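Getting creases out of paper (and other desk drawer rescues)

I keep every bit of paper that comes into this house. Wrapping, card offcuts, the coloured sheets left over from the kids' school projects, all of it goes in a drawer in the laundry, and by December the drawer won't shut.

So, flattening! Lay the sheet between two clean tea towels and run a barely warm iron over it, no steam, about as long as you'd give a hanky. Leave it under a heavy cookbook overnight. My neighbour Els swears by the bathroom scales instead, and fair enough, they're flat and they weigh a tonne.

Don't iron anything glossy or with foil on it. I did that once and had to scrape gold off the iron with bicarb and a damp cloth (it came up fine, but the smell hung about for days).
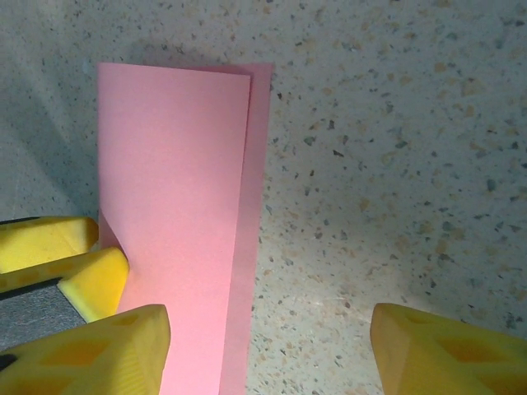 2 min read

For a nice sharp fold, line up your corners first, press lightly in the middle and then run the back of a spoon outwards to each end. Coloured paper can go shiny where you rub it, so put a bit of scrap over the top. Anything heavier than 300 gsm wants scoring with a blunt butter knife and a ruler before you bend it.

Bits too small to save go in my compost, torn up and mixed through the veggie peelings.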